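Setting up the simulated kitchen cell – gripper and cameras

Quick notes from getting the Tito arm going in the Kettunen kitchen. Written down Thursday while it's fresh, so sorry for the rough bits. Assumes you already have Emoma installed and the license server running. If not, do that first, it takes a while.

What you need

Emoma, build 31 or later. Older ones load the kitchen but lose the gripper joint limits
The Trastari asset pack, unzipped, folder names left alone
The arm config from Lucía Moya (shared drive, under cells)
A GPU that isn't busy with somebody's training run. Check first!!

Step 1. Load the room before the arm

Always the room first. Arm first and it spawns at the world origin, half in the floor, and physics kicks it across the kitchen on the first tick. Load room, wait for the meshes, then add arm. Don't touch play yet.

Step 2. Set the base

Open the arm config, find base pose. Position is in meters, rotation in degrees – the importer wants radians, so tick the convert box. Forgot this twice. Save, reload the arm only.

Step 3. Gripper limits

Close the fingers all the way with the slider, then open all the way. If one finger lags, the mimic joint isn't linked. Delete it and re-add, editing doesn't stick.
Grip force: start at 2. At 7 thin things get squeezed out of the fingers. Stems especially.

Step 4. Mount the cameras

One wrist camera, parented to the gripper body, NOT to the last arm link. One room camera, fixed to the world.
On the wrist camera check that the gripper body makes a level edge along the bottom of the view. If that edge tilts, the mount is rotated, fix it there and not in the image settings. The room is allowed to lean, the gripper isnt.
Near clip plane as small as it will go, or big close things get sliced open.

Step 5. Run a grasp and look at the views

Load the wine glass task, press play, pause it now and then and save from both cameras.
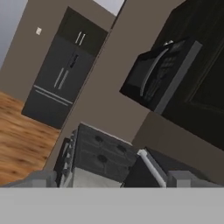
Wrist, room, wrist, in that order:

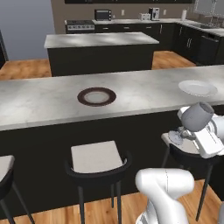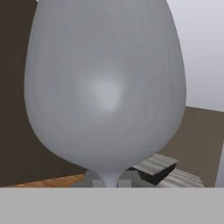
Step 6. If the views are wrong

Black wrist view – the camera is inside the gripper mesh. Move it forward a little at a time.
Gripper edge missing – camera is parented to the wrong link, back to step 4.
Glass jitters in the fingers – lower the grip force, then raise the solver iterations. In that order, otherwise you wont know which one did it.
Glass falls straight through the counter – collision mesh is off in the Trastari pack. Right click the counter, Collision, Rebuild. Save the room after or you'll be doing it again tomorow.

Step 7. Save the cell

Save as a new cell, don't overwrite the Kettunen one, other people load it. Put your initials in the name. Export the camera poses too, they are not in the cell file. Then close Emoma, reopen, load the cell and check both views again before you queue any long runs.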